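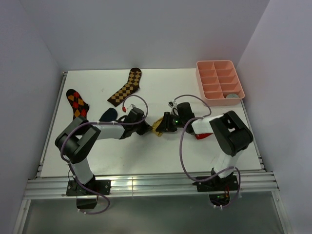
Both arms on the yellow piece, argyles still waiting, tray at the back right.

Subject: Re: [bench-list] How many sock demos is enough?

Hi Kelechi, hi everyone,

Thanks for asking this on the list instead of just writing to me, as I think a few people have been wondering the same thing (Nafula asked me nearly the same question over lunch!).

Kelechi Chukwu wrote:
> We're about to start recording our own fabric set on the Lateo bench
> and I'd love to know how you picked your numbers. Do you go for lots of
> runs of one sock, or a few runs of everything? And do you throw away
> the clumsy ones? Wian says keep them, I say bin them, and we've
> agreed to do whatever you tell us.

Oh dear, that's a lot of trust. I'll tell you what we do and you two can keep arguing.

We're aiming for 200 good runs by the end of May and we have 42 so far, so please don't take any of this as gospel. We started with a lot of runs of one sock, and the model learned that one sock beautifully and got terribly confused by anything else. Now we do 25 runs with one mix of pieces on the table and then swap the mix. The patterned socks go in with the plain ones, and we change which way the toes point between runs. I also like to let a piece end up partly under an arm now and then, because the model will have to cope with that sooner or later.

The tray stays in the same back corner for now. Lindalva wants to start moving it and she's probably right, but I'd like to see the grasping settle down first.

As for the clumsy ones, I'm afraid I'm with Wian, up to a point. If the person driving fumbles a pinch and then gets it back, we keep the run and write "recovered" in the notes. If they give up, or a sock goes on the floor, it goes in a separate folder and stays out of training. Small creased pieces are the worst for this. Both grippers want the same bit of cloth and you have to be very patient with them.

One more thing, and I wish we'd done it from the start: swap drivers every 5 runs. I get sloppy after that and it shows in the recordings.

I'm happy to send our notes sheet to anyone who wants it. It's ugly but it works. And Kelechi, do tell us how the first batch goes!

Warmly,
Hipólito Retamal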